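Week 6 handout: learning cloth handling from hand-held demonstrations

Module: Robot Manipulation, second half. Bring this sheet to the lab session as well as the lecture.

1. Where we had got to

Last week we covered teleoperation, where a person drives a real arm and the arm's joint readings become the training data. It works, but it is slow, and you need the arm in the same place as the task. This week's method drops the arm during collection. A person holds the gripper in the hand, does the job, and the view from the gripper is recorded along with its motion and opening width.

The running case is the Jultance set, collected for the Trurkley project. The task is folding and spreading cloth on a bed. It has 1277 demonstrations, recorded in 16 rooms. We use it because cloth breaks most of the assumptions made in weeks 2 to 4: there is no fixed shape, no single pose to estimate, and much of the surface is hidden under itself.

2. What one demonstration contains

Each demonstration is a stream of wide-angle images from the gripper, a six-degree-of-freedom pose for each hand, and one number for how far the fingers are open. Language labels are added afterwards.
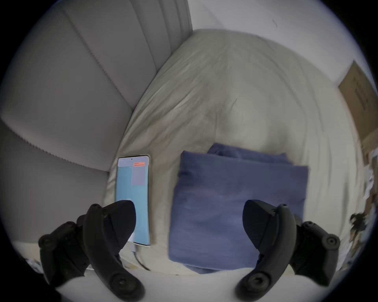
Poses are expressed relative to the gripper at the current time step, not to the room. This matters more than students expect. If you train on room coordinates, the policy learns where the bed was, and fails when the bed is somewhere else. With relative poses the same folding motion looks the same in every room. The cost is that drift in the tracker goes straight into the action labels, so the first filtering step throws out any demonstration where tracking is lost for longer than a few images.

Note on timing: the image arrives later than the pose. The delay is measured once per device and subtracted before training. If you skip this, the policy learns to close the fingers at the wrong moment. With a rigid block you may get away with it. With a thin fold of cloth you won't.

3. The grasp

Most failures with cloth happen in the grasp. The fingers have to come in low enough to gather a ridge of fabric but must not press into the mattress. People do this without thinking, usually by pushing the cloth a little first so that it bunches. The Galli baseline, which picks a grasp point from a single overhead image, has no way to represent that push. A policy trained on whole motions does.

Things to look for when you label grasps in the lab:

- The moment the fingertips start to close, which is the start of the grasp.
- Folds running in towards the pinched point, a fair sign that the cloth is under tension.
- Whether one layer or several has been taken. Mark "unsure" if you can't tell — a wrong label is worse than a missing one. 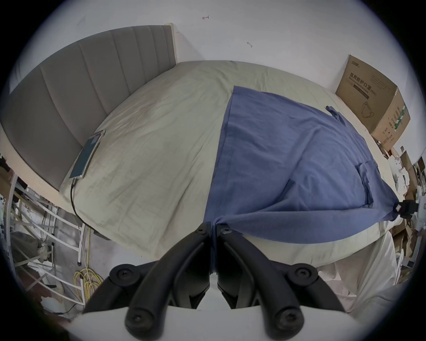
4. Result

The policy was run on a two-arm Hivstead station with the same fingers as the hand-held tool. Each method had 99 trials in a room that was not in the training set. The full method completed 69. A trial counts as complete if the cloth ends up folded in half with its edges within a hand's width of each other.

Two cautions. The success rule is generous, and a stricter one would lower the score. Also, all trials used one new room, so the result tells you little about how performance varies between rooms.

5. Before the lab

Read the methods section of the Trurkley report, skipping the appendix on calibration. Work out on paper how you would convert a room-frame pose into a gripper-frame one, and bring your working. Question 3 on the problem sheet has a sign error in the second line; the rotation should be the inverse.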